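3. Setting up your fruit basket

You have built the shelf, the labels are on and the worst of the worktop is clear. Now for the part I look forward to most. A fruit basket is a small thing, but a good one gets looked at and picked from every day, and it doesn't take long to set one up properly.

This section of the Pilby kitchen guide covers the woven table basket and loose fruit, with bananas given the most space as they are the ones people ask about. The wire hanging basket is in section 4. If you have the Fulluvus two-tier stand, read this section first and then the extra notes at the back, as most of the steps are the same.

3.1 What you need

The basket
A soft cloth
A small dry brush (an old toothbrush is perfect)
A sheet of kitchen paper, or a cotton napkin if you like the look of one
Your fruit, straight from the shopping bag

You don't need a liner tray. The Bassey liner will fit if you already own one, but it stops air getting through the weave, so I keep mine for bread rolls.

3.2 Getting the basket ready

1. Take off all the packing, including any card tucked inside the rim.

2. Turn the basket upside down over the sink and tap the base a few times. Bits of dust and cut strand can collect in the corners during packing.

3. Brush along the weave, inside and out. Go with the strands first and then across them. The corners need the most attention, and so does the underside of the rim.

4. Wipe with a cloth that has been wrung out well. It should feel barely damp.

5. Leave the basket upside down on a rack until it is fully dry. Overnight is best.

Note: Baskets sold under this guide come in natural and man-made weaves, and it can be hard to tell them apart by eye. Check the label. If the label has gone, treat yours as natural and keep it out of the washing-up bowl.

Caution: Run a fingertip gently around the rim before you use it. If a strand end is sticking up, snip it close with sharp scissors. Do not pull it. One pulled strand can loosen a whole row, and a sharp end will mark soft fruit.

3.3 Choosing a place

1. Pick a flat surface at a height where you can see into the basket without lifting it.

2. Keep it away from the hob, the kettle and the top of the fridge. Warm air ripens fruit in a hurry.

3. Keep it out of direct sun. A bright spot is lovely, a sunny windowsill is too much.

4. Leave a little clear table on at least one side. You will want somewhere to put things down while you sort, and the basket looks far better with some space beside it!

5. Turn the basket so a long side faces you. It is easier to reach in that way, and longer fruit can lie along it without being bent into a corner.

3.4 Checking the fruit before it goes in

Please don't skip this. It takes a minute and saves more fruit than any other step in the guide.

1. Lay everything out on the table. Take off nets, bands and sticky labels.

2. Pick up each piece and turn it over. You are looking for splits, soft places and anything weeping.

3. Put split or weeping fruit aside to eat today or to cook with. It should not go in the basket at all.

4. Sort what is left by ripeness, the ready pieces on one side and the ones that need a few days on the other.

Bananas deserve a closer look, and once you know what to look for you'll enjoy doing it. The colour tells you a great deal. Plenty of green means wait, yellow with a touch of green means nearly there, and an even yellow with small brown freckles means eat it now (or bake with it, which is my weakness). 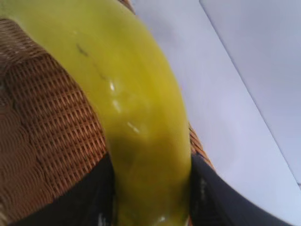

Don't be put off by a thin brown scuff on the skin. Scuffs come from bananas rubbing together, and if the peel isn't broken and the fruit feels firm beneath, it can go in with the rest. A soft dark patch is another matter. Press it lightly with your thumb. If it gives, put that one with the fruit to be used today.

Note: If the skin has split at the neck, the banana will go over quickly. Peel it, slice it and freeze it. A full bag in the freezer is a fine thing to have in June when everyone wants something cold.

3.5 Filling the basket

1. Fold your kitchen paper or napkin flat and lay it in the bottom. It should cover the floor of the basket and go no higher.

2. Put in firm, heavy fruit first. Apples and oranges are good at the bottom.

3. Put softer fruit on top. Pears, plums and peaches should never carry weight.

4. Lay bananas last, with the curve upwards like a little bridge. Resting on their ends they touch less of the basket, and the underside stays in better condition.

5. Stop when the fruit is level with the rim. A heaped basket looks generous for an evening and then the bottom layer suffers for it.

6. Move the riper pieces to the front where hands will find them first.

Setting out a single banana is a good way to try a place before you commit. Put the empty basket where you think it should live, put the banana down beside it, then step back to the doorway. Does the basket suit the table? Is there room to reach in? Mehwish Naqvi, who tested these steps in her own kitchen, moved hers 3 times before she was happy and now won't hear of it going anywhere else.

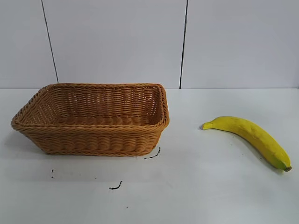 Fig. 2. Woven basket, empty, with a banana on the table to its right.

3.6 Bananas with other fruit

Ripe bananas give off a gas that ripens whatever is next to them. You can make this work for you.

To hurry a hard pear or avocado: put it next to a ripe banana and check it each morning.

To slow everything down: keep the bananas out of the basket altogether, on a plate or a hook at the other end of the worktop.

To slow the bananas themselves: separate them from the bunch and keep them apart. Some people wrap the stems as well. I have tried it both ways and could see a small difference, though your kitchen may be warmer than mine.

Caution: Don't close bananas into a lidded box with other fruit unless you want the whole lot ripe together.

3.7 Daily and weekly care

Every day
1. Take out anything that has softened. One bad piece will spread to its neighbours.
2. Turn the pieces that have been sitting on the bottom.

Every week
1. Empty the basket completely.
2. Shake out the paper and replace it, or wash the napkin.
3. Brush the weave. Crumbs and bits of stalk hide where the sides meet the floor.
4. Wipe the table beneath. Small dark specks on a pale surface are usually only bits of stalk or dried peel, but they do show, and a woven base will drag them about.
5. Let the table dry before you put the basket back.

If juice has got into the weave, dab it with a cloth dipped in warm water and a drop of washing-up liquid. Work from the outside of the mark towards the middle. Rinse the cloth, go over it again, and dry the basket upside down as in 3.2.

Caution: No bleach, no dishwasher, and no radiator drying. Natural strands turn brittle with heat and man-made ones can warp. I lost a very nice basket to a radiator and I still think about it.

3.8 If something isn't right

The basket rocks on the table.
Turn it over and look for a raised strand on the base. Press the base flat with your palm for 60 seconds, then try again. New baskets often settle after a day or two with fruit in them.

The fruit has lines pressed into it.
The basket is too full, or soft fruit has gone in at the bottom. Take out the top layer and put a second fold of paper underneath.

Tiny flies.
Empty the basket at once and wash all the fruit. Look behind and under everything, as there is nearly always one forgotten grape. Brush and wipe the basket, and leave it empty for 2 days.

The bananas stay green.
The room is cold. Put them with an apple, out of the draught, and be patient. Bananas that have been kept in the fridge while green may never ripen properly, so start with a fresh bunch.

The bananas go brown too fast.
Check for a warm appliance close by. Buy fewer at a time, and try to choose a bunch with some green still on it.

The weave smells musty.
It was put away damp. Brush it, stand it outside in the shade on a dry afternoon — upside down, with something under one edge to let the air through — and leave the paper out for the first few days of use.

3.9 Spare parts and next section

Replacement napkins for the table basket are listed under part 833. The Grulard basket is slightly deeper than the others, so its napkin needs folding over once at each short end.

Section 4 covers the hanging basket, including hooks, ceiling fixings and how much weight is sensible. Have the step stool from section 1 ready.

Section 3 last revised Monday, September 2, 2019.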